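Re: [goderik-users] Width reading jumps when the left hand is over plastic bags

Back in December someone on the list wrote:

> Has anybody else had the jaw width go silly on the left unit only? Ours is fine
> with boxes and tins, then we put out anything in a bag and the reading drops to
> fully closed while the fingers are wide open. It comes back after a second or
> two. We've recalibrated twice and swapped left for right in the Rinari
> settings, and the fault stays with the same physical gripper. Runs on firmware
> 5 and we haven't dared update in the middle of a job.
>
> Is it the vision side getting confused by the shine, or is it electrical?

Yes! Us too, and I wish I'd read this thread before I spent most of an afternoon polishing lens covers. We've got a pair of the Goderik hand units going into a Rinari logger, same as you, and we'd been happily picking up snack pouches when the left one started claiming it was shut. I had it over a big sheet of clear wrapping at the time, fingers nowhere near each other, and the log said zero.

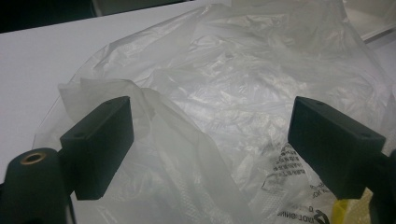 Left and right fingers both open over the wrapping. Lots of glare off the creases.

So of course I blamed the glare. The plastic throws little white highlights all over the place and I figured the width tracker was losing the fingers in it. I dimmed the overheads, I tried a dull cloth on the tabletop, I tried it with no plastic whatsoever. We had 43 takes by the end of that and 8 of them were bad, and two of the bad ones were with the cloth and nothing else out. That was the point where I stopped being cross with the bags.

What the bags do is change how you hold your arm. With a box you come straight in. With a floppy bag I reach across, roll my wrist over and sort of scoop at it, and that gives the cable a good tug right where it goes into the handle. So I left the gripper lying open on the bench, wiggled the cable by hand, and the reading dropped to zero every time I pushed it one way. Your swap test fits with that as well, I think – it would follow the physical unit whatever the software calls it.
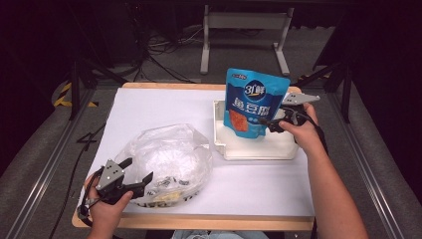

The right hand has never done it for us, though I'm right-handed and I hold that one much more squarely, so I wouldn't take that as proof it's a good one. I'm going to wiggle test both from now on.

Now the bit that bothers me more. We replay some of these takes on the Radonjić arm, and a false "closed" followed by a sudden "open" comes out the other end as a very fast snap of the jaws. It caught us once with a tray under it and flung a pouch on the floor. No harm done, but I had been reaching in to straighten that tray not long before. Please put a limit on the jaw speed in replay if you haven't already, and keep your hands out until it's parked. We've set ours to throw out any take where the width changes by more than 21 mm between two samples, and the bad ones all get caught by it so far.

For the cable, I've put a loose loop by the wrist and strapped it to my forearm. It's helped, but it's a patch and I don't trust it for long. Prismont do a replacement lead with a right-angle plug and I've ordered a couple. I'll post again once they're in.

Two questions back to you. Does yours drop out when you push the cable towards the thumb, or away? And has anyone opened the handle up without wrecking the little clip inside? I'd like a look at the connector but I only have the one spare.

Cheers from a messy bench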